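Visit Report: Open Day at the Clutmont Gear Works

The Sotico study circle visited the Clutmont works on the Sunday of the company's annual open day in September. The works produces small and medium gears, shafts and couplings for pumps, packaging lines and farm equipment. Members traveled by coach and were received at the east gate at 9:30 a.m. Attendance was limited to 80 persons for each tour, and safety glasses were issued at the door.

Stock and Sawing

The tour began in the bar store, where steel is kept by grade and diameter on cantilever racks. Each bar is color-marked at one end and is always cut from the other, so that the mark remains until the last piece is used. Two saws were in operation. Visitors were shown how a blank is cut slightly over length and then faced on both sides before the bore is drilled.

Turning and Hobbing

The turning section prepares the blanks for the hobbing machines, which cut the teeth. The machine demonstrated to our group was running order 2718, a batch of 700 spur gears for the Divance line of metering pumps. Our guide explained that the hob and the blank turn together at a fixed ratio, and that an error in the setup will appear in every tooth. For this reason the first gear of each batch is taken to the inspection room before the remainder are cut – a delay the works considers well spent.

Several members asked about noise in service. The answer given was that straight-cut teeth are simple to produce and place no side load on the bearings, but are louder at speed than helical teeth. For slow pumps the difference is of little importance.

Inspection and Finished Parts

The inspection room is kept at a steady temperature and is entered through a double door. Points drawn to the attention of visitors included the chamfer at the rim of the bore, which helps the shaft to enter cleanly, and the faint machining marks that may remain on the face of a gear. Marks of this kind are accepted. Burrs on the teeth are not.

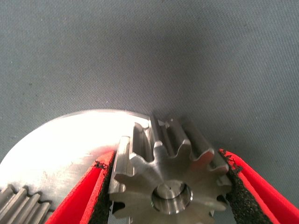 Packing and Dispatch

Finished gears are oiled, wrapped in paper and placed in divided cartons. Larger orders travel in returnable crates, which the works calls Lò crates after the supplier that first delivered them. The tour ended at the loading dock at noon, and lunch was served in the canteen. Members wishing to join the spring visit to the heat treatment plant should apply to the Sotico office in writing.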